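Hand Gripper Maintenance Group
Minutes of the May meeting
Held in the Stakura workshop, Friday, start 2:30 p.m.

Present: workshop lead, two maintenance technicians, data lead, parts buyer. Apologies from the night shift technician, who sent written notes.

1. Previous minutes
Accepted with one correction. The pad stock listed last time included the old smooth pads, which no longer fit the current fingers. The parts buyer will take them off the sheet.

2. State of unit 7
The meeting dealt mainly with unit 7, which came back from Furkow with complaints of uneven closing. The technicians opened it on the bench. Findings:

The left finger had play at the pivot. Two of the screws holding the finger plate had backed out and the thread locker on them was old and powdery. All plate screws have been taken out, cleaned and refitted with fresh thread locker, tightened by hand in two passes.

The trigger return spring was weak. Replaced from stock. The old one is in the tray for measuring.

The linkage was dry on one side. Cleaned and greased lightly. The night shift notes ask that people stop using the spray can for this, as the spray gets onto the pads. Agreed. Grease from the small tube only.

The camera mount was sound. The lens had a fingerprint near the rim and was wiped with a dry lens cloth. The mount screws were checked and left alone.

After reassembly the unit was zeroed and the opening width logged at both ends of travel. The counter stood at 1173 cycles since the last service. The technicians think this is too long between screw checks for a unit that travels.

Decision: screw check on every unit at 266 cycles, full strip and grease at every fourth check. The workshop lead will add both to the service card.

3. Pads
The ribbed pads from Rolance have now been fitted to all units in the workshop. Opinion was split. One technician finds them harder to seat than the previous type and wants a proper pressing tool. The other has had no trouble if the pad is warmed in the hand first and started from the narrow end. Neither has seen one come off in use.

The data lead asked whether the pad color could be changed. The parts buyer reported that a different color means a minimum order of 30 pairs and a longer wait. Left as it is for now — to be raised again when the current stock runs down.

4. Grip check after service
There was a longer discussion about what counts as a pass. The present card says only "test grip," and everyone has been doing something different. The written notes from the night shift suggest a fixed set of household objects kept in a box with the service tools. The meeting liked this. The Zoëga test block will stay in use for measuring closing force, but a rigid block says little about how the pads behave against a thin, slick wall.

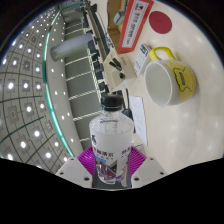
The grip check will be done at an ordinary table with the wide-angle camera running, and the recording kept with the service entry. The first object is to be a capped plastic water bottle held upright between the fingers, with both finger plates and their screw holes showing in the recording so that the plates can be compared from one service to the next. A mug should follow, lying on its side with the handle up as on the table here, and then something flat such as a coaster. The technician writes down any tilt or slip. Loose items may stay on the table, provided there is room to approach the object.

The data lead asked that the check start with the gripper fully open and end the same way, so the log has a clean zero on each side. Agreed.

5. Spares
Springs: enough for now. Plate screws: low, to be ordered with the next Rolance parcel. Thread locker: one open bottle, date unreadable, to be thrown out and replaced. Lens cloths: please return them to the drawer.

6. Actions
Workshop lead: new service card with both intervals and the grip check steps.
Technicians: screw check on the remaining units, starting with the two due to go to Furkow. Measure the old spring against a new one.
Parts buyer: screws, thread locker, a price for a pad pressing tool.
Data lead: folder for the check recordings, named by unit number.

7. Any other business
The bench lamp flickers. Reported to the building office.

Meeting closed at 3:40 p.m. Next meeting at the same time next month, same room.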